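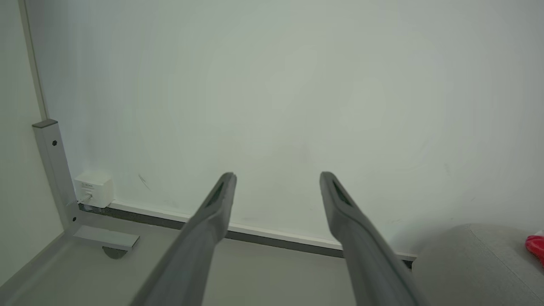 A Corner Worth Keeping: the Reading Room at Mistwood

I do love a plain room! After the grand staircases and painted ceilings that usually fill these gallery pages, I wanted to give some space to a quiet bit of wall, a bit of floor and somewhere soft to sit. Mistwood has been let furnished for years, and the ground-floor room at the back is the one everybody ends up in, whatever the plans were for the evening.

The wall is a very pale off-white with the faintest hint of green in it, and I think it's lovely. It matches up beautifully with the grey of the metal table frame on the left and the grey upholstery over on the right. Look at the skirting too: a thin white edge on top and a darker grey band underneath, running right along the bottom of the wall. Such a simple way to finish a room, and I've been trying to talk my own household into it ever since.

There are a few scuffs just above the skirting, and I wouldn't paint over them in a hurry. The shade is Wunderlich's chalk finish (a tin goes a surprisingly long way, I got almost 23 square metres out of my last one) and it touches up nicely with a small brush when you do get round to it. Let the first coat dry overnight and go easy on the second. 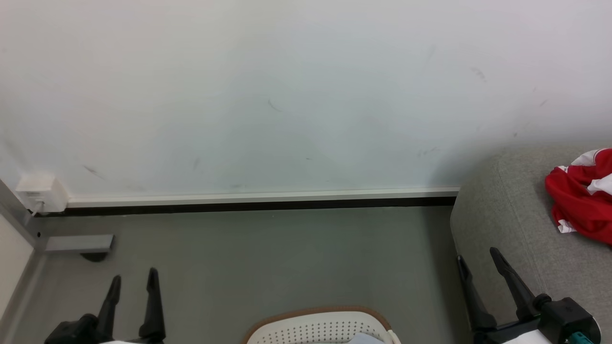

Stinavbridge, August 2020

The sofa! Light grey, with a rounded arm, and the red and white cloth bunched up on top is exactly the splash of colour this corner wants. I'm a great believer in one bright thing per room, and red against all that grey and white is hard to beat.

A white basket with rows of little round holes and a light brown rim is down at the front, with something pale and bluish peeking out of it. I've got a soft spot for baskets like that. They go from room to room, they weigh next to nothing and they swallow up whatever has been left on the seats.

The floor is a smooth grey-green and it ties the whole lot together, picking up the sofa and the dark strip under the skirting. The little white socket box sits low in the left-hand corner with its thin cable running down towards the floor, very handy for a lamp on a winter afternoon.

More from the house in December, when I'm hoping to do the front rooms and the long landing. The Tirkov page has been filled out as well, with 43 new pictures of the kitchens and the boot room, so do have a wander through that one while you're waiting.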